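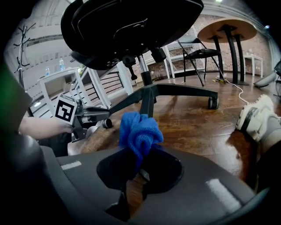 Dikik names new news editor

Revathi Bangera has been appointed news editor at Dikik, the community radio and online news service. She takes over from Dumisani Gumede, who left in January after a disagreement with management over a phone-in on the council election.

Gumede had put a candidate for a ward seat on air without inviting the other five. Listeners sent in 126 complaints, the most the station has had for a single programme. An internal review found that the station's election guidelines had not been followed, but it did not recommend dismissal. Gumede resigned before the board met to discuss it.

Bangera was deputy editor at Akis for six years and covered local government before that. She said her first job would be to rewrite the guidelines so that producers on the early shift can follow them without ringing a manager at 5 am.

"People were working from a document written for a different election," she said. "Parts of it refer to programmes we no longer make."

Station manager Natalia Nava said the phone-in would return with a new presenter, who has not been named. The breakfast bulletin will move forward by half an hour.

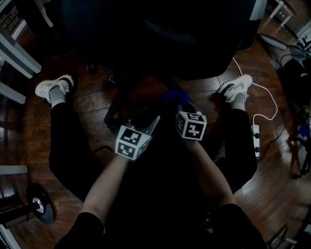 Press group asks for complaints to be published

The Rurkis press group has called on local broadcasters to publish complaints and their replies in full. Its chair, Meifang Xie, said almost 2,000 people had signed a petition on the matter.

Dikik now publishes a yearly summary only. Nava said the station was willing to talk about it but was concerned about the privacy of people who write in. Tiedemann, which owns two stations in the area, has not replied to the group's letter.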